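Skip to content
Home
Local News
Police & Courts
Weather
About Us
Send a Tip

About the Dastlow Ledger

Hi, I'm Felicidad Lumbao, and if you've ever called our tip line at 2 in the morning, you've probably woken me up. Please keep doing it! I edit the Ledger, I write a fair bit of it, and I'm the one who picks the headlines (complaints to me, thanks).

We started as an email I sent to 20 neighbors after the Pattinasarany Bridge closed and none of us could find out why. People forwarded it, strangers wrote back with questions, and by the following March I had quit my job at the county records office and was sitting through zoning hearings for a living. We now go out to some 1000 inboxes every morning, plus whoever wanders onto the site looking for road closures.

There are three of us on staff. Rhun Humphreys covers police, fire and the courts, and he has a scanner going at all hours, even at lunch. Qistina Subramaniam does schools and city hall and reads every page of the budget so you don't have to – she also caught the water billing mess before the city did, and I'm still bragging about it. Jelle Claeys takes pictures for us when we can afford him.
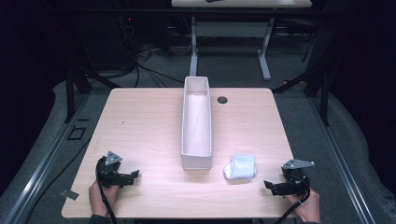
A folded white sock and an open white box on the table.

How we work: if police give us a name, we wait for charges before we print it. We call the other side every time, and we say so when they don't call back. If we get something wrong, the fix goes at the top of the story with the time we made it. Old stories stay up, and they carry a note saying they're old, so please look for that before you share one about a missing dog who's been home for ages.

Money! We're paid for by readers and by small ads from local shops. Advertisers don't see stories ahead of time, and yes, a couple of them have asked. Membership is $10 a month and gets you the Ivus newsletter (that's our weekend one, mostly food and high school sports) and my sincere thanks.

Got a tip, a correction, or a photo of the flooding on your street? Use the Send a Tip page, or stop by the office before 10 in the morning, when we're all still in.

Contact
Careers
Corrections
Privacy Policy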